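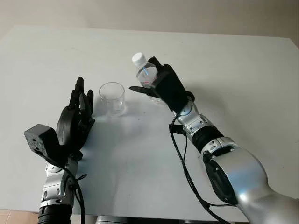 Mahmoud Ramadan wants to know why you can see a clear cup at all, if light goes straight through it. He sent us that question after reading our page about windows, and it is a good one. If a cup lets the light through, it should be invisible.

The answer is that a clear cup lets most of the light through, but not all of it.

Light travels in straight lines until it meets something. When it meets a brick, none of it gets through. Some of the light bounces off and some is soaked up by the brick. When it meets clear plastic or glass, most of it keeps going and comes out the other side. Things that let light through like this are called transparent. A small part of the light, roughly 9 parts out of every 100, bounces back from a flat sheet of window glass. The bounced light is what makes the shiny patches you see.

A cup is not flat like a window. Its wall is curved, and light changes direction a little when it goes into the wall and again when it comes out. This change of direction is called refraction. It is strongest near the sides of the cup, where you are looking through the wall at a slant. That is why the sides and the rim often look darker or brighter than the middle.
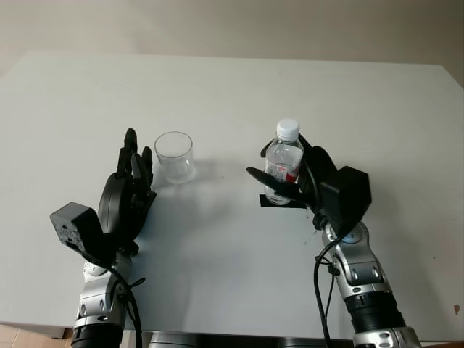 Refraction also explains what happens when you pour in water. Put a pencil in an empty cup and it looks straight. Add water, and the pencil seems to break at the water line. The pencil has not changed. The light coming from the part under the water bends on its way to your eye, so that part looks as if it has moved.

Does a clear cup have a shadow? Yes, but it is a pale one. A brick makes a dark shadow because it stops all the light. A clear cup stops only a little, and it sends some of the rest off to the side. The place behind the cup gets slightly less light than the table next to it. If the table is white, a pale shadow is easier to see. On a dark table you may not notice it.

Try it yourself

You need a clear cup, a sheet of white paper, a flashlight and some water.

1. Put the paper on a table and stand the empty cup on it.
2. Make the room dim.
3. Shine the flashlight at the cup from the side. Look at the shadow on the paper.
4. Move the flashlight higher, then lower. The shadow gets shorter when the light is high and longer when it is low.
5. Fill the cup with water and shine the light again. Look for a bright patch inside the shadow. The water and the curved wall are bending the light together.

Use a plastic cup if you can. Wipe up any spilled water before you turn the lights back down.

Words to know

Transparent: lets light through so you can see what is on the other side.
Opaque: does not let light through.
Refraction: the bending of light as it goes from one material into another.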